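From: Tayla Costigan
To: Lozano Building list
Subject: Re: [lozano] Stone tops in the kitchens and the shared room

Jianguo Zheng wrote:

> Before we agree to anything I would like to know two things. First, what
> is wrong with the tops we have now? Mine has a dull ring near the sink
> and that is all. Second, who is going to look after them if we pay to
> have them redone? Last time we paid for sealing it was 420 per unit and
> I could not tell you what I got for it.
>
> Also, somebody told me marble has to be sealed every year. Somebody else
> told me never. I would like one answer.
>
> Jianguo

Jianguo, I'll take these in order, and then I have a couple of things to add for everyone.

The dull ring is an etch. It is not a stain and sealing would not have stopped it. Marble is mostly calcite, and anything acidic eats a little of the polish when it touches it. Lemon, vinegar, tomato sauce, wine and a lot of bathroom sprays will all do it. A sealer sits in the pores and slows down liquids soaking in, so it helps with oil and coffee. It does nothing for etching. I suspect a lot of us paid that 420 thinking we were buying protection from rings.

As for how often to seal, it depends on the stone and the product. Put a spoonful of water on the top, wait ten or fifteen minutes and wipe it off. If the stone underneath has gone darker, it is taking in water and could use a coat. If it looks the same as before, leave it alone. Try it in two or three spots, near the sink and away from it. I did mine in January and only the strip behind the faucet darkened.

The color matters more than people expect. Etches are much easier to see on the dark tops than on the cream ones, and the brown and red stone is the worst for it because the dull patch goes pale. On the other hand, a busy pattern hides small scratches well.

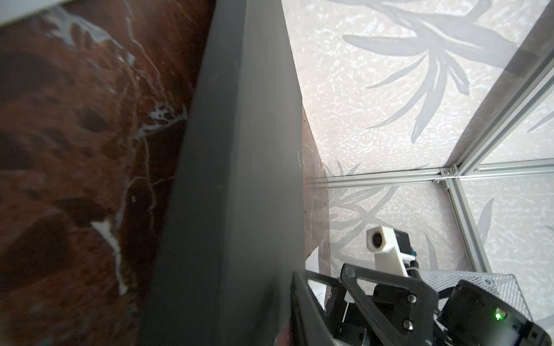

Red-brown marble with white veins, close up.

Those white veins are a different matter. Most are calcite that filled old cracks while the stone was still in the ground. They are part of the slab and don't need filling. If you can catch a fingernail in one, tell me, and I'll put it on the list for whoever comes out.

On cost, I have two quotes. Hirnness wants 2,000 to hone and repolish the shared room only, with no kitchens included. Fotska will do single kitchens at 253 each if at least five of us book together, and they bring their own dust extraction. Neither price includes chips along the edges. I asked Fotska about a honed finish in place of a polish, and they said it costs the same. A honed top is matte, so etches don't show up as much, but it does look flatter and the color goes a bit lighter. Some people hate it. I would go and see one before choosing.

For daily cleaning, warm water and a drop of plain dish soap is enough. Rinse after, or the soap builds up as a film and people mistake it for wear. Please don't use the Clekum powder that is under the sink in the shared room. It is an abrasive and I would like it gone.

Heat is less of a problem than people think, but a pan straight off the burner can still mark a sealer or open up a resin repair, so use a trivet.

I also went back through the old messages looking for the name of the original supplier and didn't find it. If you still have paperwork from when your kitchen went in, a photo of the invoice would help — matching the stone for a repair is hard without a trade name, and "brown marble" covers a great many quarries.

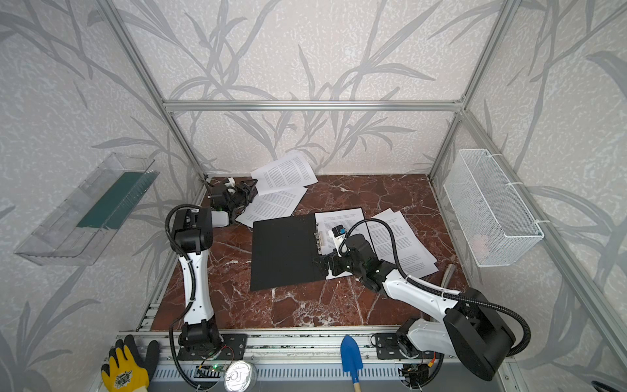 İlker Ağca has asked me to pass on that he is against polishing in any kitchen that gets real use. He had his done twice at his last place and it was etched again within a few months both times, so his vote is for honed or for leaving things as they are. He would still chip in for the shared room.

If you want to be in the group booking with Fotska, reply to me directly and say polished or honed. Please also say whether you have chips, and where they are.

Tayla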